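Home News Interviews Equipment Suppliers Subscribe Log in

We use cookies to remember your settings and measure traffic. By continuing to use this site you accept our cookie policy.

Buying grippers on a small budget: a talk with the equipment buyer at Nidero

Nidero does textile handling work for furniture and linen retailers. The company wants robots that can make up a display bed, fold a shirt and put a throw back where it belongs after customers have been through. Before any of that runs by itself, people have to do the jobs by hand with grippers, many times over, and the equipment for that has to come out of somebody's budget. At Nidero it comes out of hers. She has run purchasing there for three years and came from a commercial laundry.

Her first plan had 16 hand-held grippers in it. She cut that to half before sending it upstairs.

"I had priced it by the unit, and that was the mistake," she says. "You don't buy a gripper. You buy a pair, because cloth takes two hands, and then you buy finger pads for the pair, and screws, and a case, and something to charge it all with. I went back and did the whole sheet again by the pair."

Pads turned out to be the line she had most wrong. The first budget gave them four percent of the total. The current one gives them 15.

"A ridged pad is good on a sheet and good on a knit until the ridges wear down. Then it slides, and the operator squeezes harder, and you get marks on the fabric. We change them on a schedule now. I would sooner throw out a pad with some life in it than lose an afternoon."

She gets quotes from two suppliers. Riva is quicker to ship and sells the pads in bags of 46, an odd number she has stopped asking about. Bednárik is slower but will sell single brackets and finger arms, so a cracked part does not mean a new tool. She splits the order between them and expects to keep doing that through next year.

Most of the work is done in showrooms, on beds that are already dressed.

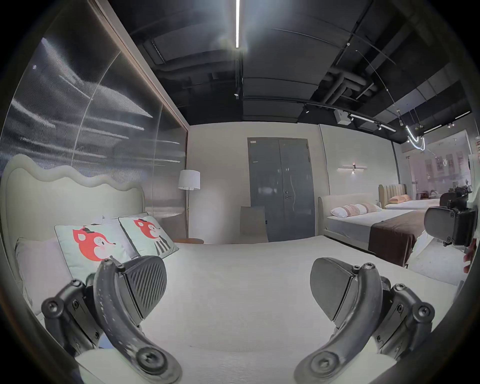
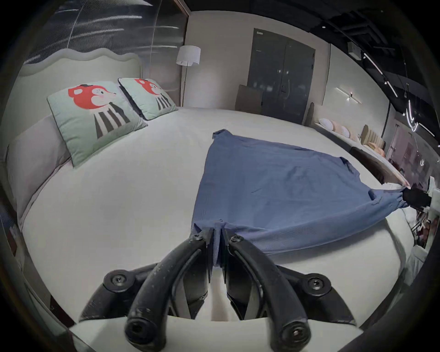 Floor time is the other cost people leave out, she says. A showroom will usually give you the early morning for little or nothing, but the hours before opening are short and the crew has to be paid for the travel as well. She budgets two people per bed and one more to reset things between runs.

"If you only budget the two, they spend half the morning smoothing sheets," she says. "I have a laundry background, so I should have known that one."

Her rule for spares is one full pair in the van for every three pairs in use. She also keeps a bag of hex-socket screws and two keys in every case. The keys go missing more than anything else she buys.

Asked when the robot arms come in, she is careful. Nidero has set money aside for one two-arm station, with November as the date for a decision. The quote she has covers the arms and the stand. It leaves out the safety review, the floor work and the software seats, and she thinks those will add nearly 95 percent to the price.

"The arms are the part everyone wants to talk about in the meeting. I bring the other page."

She tracks all of it in Stusus, the same inventory program the company uses for office chairs. She looked at something more specialized and decided against the yearly fee. Each gripper has a number, and each number has a short history: when the pads were changed, which arm was replaced, who reported a loose joint. When a tool has had three repairs in a quarter, she stops fixing it and strips it for parts.

Her advice to a company starting out is to rent two pairs for a month and write down everything that gets used up, tape and batteries included, and then build the budget from that list. She did it the other way around and spent the first winter sending in change requests.

She is working on the next order now. It has more pads in it, the same number of grippers, and a second charging cabinet she has already been turned down for once.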